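Zendeo Set-up Guide
Section 2: Connecting a Workstation to the Review Server

By Tadhg Ó Conaill, Zeswood documentation
October
2 shares | 2 comments

Section 1 covered the server install. This section covers the artist workstation: installing the Zendeo client, pointing it at the server through Plotilgate, mapping project paths, and publishing a test version. It applies to all departments that submit images for review, including layout, animation, and lighting. Editorial workstations use a different client and are covered separately.

Before you start

You need an account on the review server, the server address, and a project key from your production administrator. You also need write access to the project storage volume. An account with read access can sign in and play back versions but cannot publish.

Close any open host application (modeling, animation, or compositing) before running the installer.

CAUTION: Do not install the client over an existing Peixoto plug-in. Both programs register the same file handler, and the older one takes priority. Remove Peixoto first, restart the workstation, and then continue.

Installing the client

1. Copy the installer from the shared tools folder to a local drive. Running it directly from the network volume is not supported.

2. Run the installer with administrator rights.

3. When asked for an install type, choose Workstation. The Standalone type leaves out the publish tools.

4. Accept the default install folder unless your studio uses a managed software path. If it does, enter that path without a trailing slash.

5. Select the host applications you use. Hosts that are not found on the machine are grayed out. A host can be added later by running the installer again and choosing Modify.

6. Click Finish. Leave "Start client now" unchecked.

Connecting through Plotilgate

Plotilgate passes traffic between the client and the review server. It runs on the server side and needs no separate install on the workstation, but the client has to know where it is.

1. Start the Zendeo client. The Connection window opens on first run. To open it later, use Settings > Connection.

2. Enter the server address. Do not include a prefix or a port number in this field.

3. Set Port to 594. If your network group has assigned a different port, enter that one and make sure the same value is set on the server page under Gateway.

4. Paste the project key. Check for spaces at the start and end of the field, as some mail programs add them when a key is copied from a message.

5. Click Test. The status line changes from Idle to Connected. If it shows Refused, see the fault list at the end of this section.

6. Click Save and sign in with your account name.

NOTE: The connection settings are stored per user. On a shared workstation, each artist must complete these steps once under their own login.

Mapping project paths

The server stores one path for each file. Workstations with different operating systems reach the same file by different paths, and the client translates between them using a mapping table. If the table is wrong, versions publish without an error but will not play on other machines.

1. Open Settings > Paths.

2. Click Add Row. Enter the server path on the left and the local path on the right.

3. Add a row for each storage volume. Most projects have two - one for working files and one for rendered images.

4. Put the more specific path first. The client reads the table from the top and stops at the first match.

5. Click Verify. Each row shows a green mark when the local folder is found and can be written to.

CAUTION: Changing the table while a publish is in progress can split a frame sequence across two folders. Wait until the Queue panel is empty.

Publishing a test version

A test version confirms that the connection, the path table, and the thumbnail service all work. Use a single frame. Any finished render from the project will do, as long as it is in a supported image format and sits on a mapped volume.

1. In the client, open the project and select the Test bin. Do not use a production bin.

2. Click Publish > From File and browse to the image.

3. Set the version type to Still. Leave the color setting on Project Default.

4. Type a short comment. The comment field cannot be empty.

5. Click Publish. The version appears in the bin with a thumbnail.
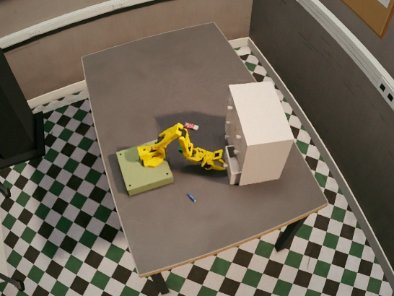

Figure 2. Rendered still: yellow robot arm on a green base plate, gray tabletop.

If the thumbnail is blank but the version opens normally, the thumbnail service is still working through its queue. Press Refresh. If it stays blank, ask the administrator to restart the service from the server page. The published image itself is not affected.

When the still opens correctly, repeat the test with a short frame sequence. Set the version type to Sequence and select the first file only; the client finds the rest by number. Missing frames are listed before the publish begins, and you can either cancel or continue with gaps. Gaps play back as black.

Delete both test versions when you are done. Deleted versions stay in the bin's trash until an administrator clears it.

Fault list

Status shows Refused: The port is wrong or blocked. Compare the client port with the Gateway page, then check the workstation firewall.

Status shows Key Error: The project key has expired or was copied with extra characters. Request a new key.

Publish button is grayed out: The account has read access only, or the client was installed as Standalone.

Version plays on your machine only: The path table does not match the server. Run Verify again and check the row order.

Colors differ between the host and the review player: The version was published with a color setting other than Project Default. Publish it again with the correct setting. Changing the setting on an existing version has no effect.

Client opens with no host menu: The host was running during the install. Close it, run the installer, and choose Repair.

Section 3 covers playlists and review notes.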